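Unit 4: Pattern Repeats and Estimating Wallcovering

Course notes, Interior Finishes I
Instructor: Femke Dierckx

Read these notes before the July workshop. Bring a tape measure, a pencil and the Segers sample book you were given in Unit 2.

What a repeat is

A printed wallcovering is made by running the same design over and over down the roll. The repeat is the distance from one point in the design to the next place that same point shows up. Small geometric prints may repeat every few inches. Large leaf and vine designs often repeat at two feet or more, and they waste more paper.

Types of match

Random match: the strips can be hung without lining anything up. Most plain textures and many vertical stripes fall in this group.

Straight match: the design lines up straight across from one strip to the next. Every strip starts at the same point in the pattern.

Drop match: each strip is shifted down, usually by half the repeat, before it meets its neighbor. Trailing plants are often printed this way so that the eye does not pick out rows. Cut from two rolls at once and label the backs A and B.

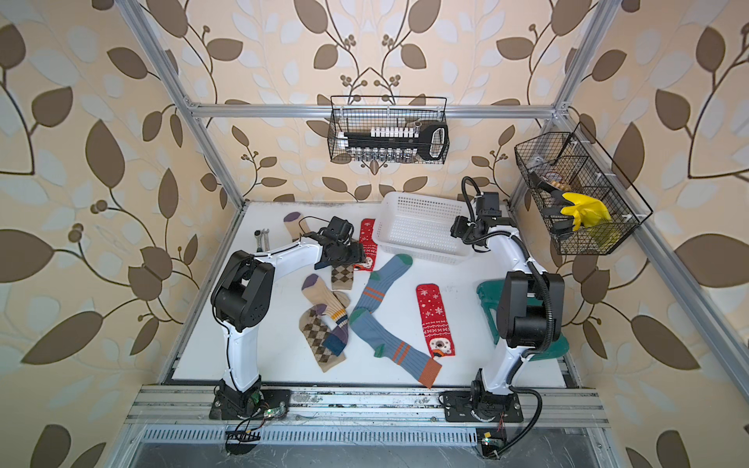
Scale is a separate question from match. A large print needs enough wall to show at least one full repeat, and two is better. In a small space it can still work, but the corners and edges will cut through leaves and stems, so decide where the cuts fall before you paste anything. Start from the most visible wall and work toward the least visible corner.

Estimating

1. Measure the wall height and add 4 inches for trimming.
2. Divide by the repeat and round up to the next whole number.
3. Multiply back by the repeat. The result is your cut length.
4. Divide the roll length by the cut length and round down. This gives you strips per roll.
5. Divide the total wall width by the paper width and round up, then divide by strips per roll and round up again.

Worked case: the wall height is 82 inches, in the back hall of the Lollovstead house. Adding the trim gives 86. With a 24-inch repeat you need four repeats, so the cut length is 96 inches. Ten inches of every strip goes in the bin on top of the trim – budget for it.

Do not subtract for doors and windows unless they are wider than two strips.

For the workshop

Work in pairs. Jyoti Kanaujia will hand out the room plans. Show all rounding in your answers.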